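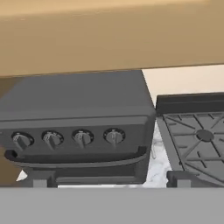 ## 4. How Households Choose Between a Disc and a Download

We turn now to the part of the study that gave us the most pleasure to carry out, and also, we should admit, the most trouble to write up. The earlier sections looked at release dates and pricing for television series on home video. In this one we ask a plainer question: when a series can be had both on disc and as a digital copy, what makes a household pick one over the other, and do people stay with that choice when the next season arrives?

**Figure 1.** Countertop oven with four control knobs, computer rendering.

### 4.1 Who took part

Our answers come from a mail and online survey of viewers in the Hurnby area, where we had already built up a good relationship with the public library and its lending desk. We received 1,551 usable replies. A reply was usable if the person had bought or borrowed at least one complete season of a scripted series, in any format, during the past year, and had filled in the section on viewing habits. We left out replies that covered only feature films, although a good many of those came with long and friendly notes in the margins, and we read every one of them.

From this larger group we invited 600 households to keep a viewing diary, beginning in August and running until they had finished two series of their own choosing. The diaries were simple. Each evening's entry asked what was watched, in which format, who was in the room, and whether any bonus material was played afterward. Some families wrote a single word, and others gave us half a page on the ending of an episode. We kept the longer entries whole in our working files, as they often explained a choice that the check boxes could not.

### 4.2 The series used for comparison

Letting people choose freely is kind to the participants but hard on the analysis, so we also asked every diary household to watch the opening episodes of two series that we supplied. The first, *Prorkiser*, is a slow mystery set aboard a salvage ship, with a story that runs straight through from the first episode to the last. The second, *Pistavport*, is a harbor-town comedy whose episodes can be watched in nearly any order. Each was offered on disc and as a digital code in the same envelope, and households were free to use whichever they liked, or to switch partway through.

We chose these two because they differ so much in how they ask to be watched. Our thinking was that a continuous story might pull people toward whichever format let them start the next episode fastest, while the comedy would leave more room for habit and comfort to show themselves.

### 4.3 What the diaries showed

That expectation held up only in part. Households did tend to reach for the digital copy of *Prorkiser* late in the evening, and several diaries mention not wanting to get up and change the disc at 11 p.m. — a feeling the authors know well. Yet many of these same households went back to the disc on the weekend, when more people were in the room and the commentary track was something to enjoy together.

With *Pistavport*, people mostly stayed with whatever they had used first. The reasons they gave were homely ones. The disc player was already connected, or the tablet was already in the kitchen, or a grandparent was visiting and liked having a case to hold and read. Bonus features mattered less than we had supposed for the comedy, and a little more than we had supposed for the mystery, where a short film about the ship's sets was mentioned warmly and often.

We sorted the written comments using the Gillies scheme described in Section 3, with two readers working separately and then meeting to settle their differences. Most of the disagreements concerned comments about "convenience," a word that some people used for speed and others used for not having to remember a password. We have kept these as separate categories in the analysis that follows.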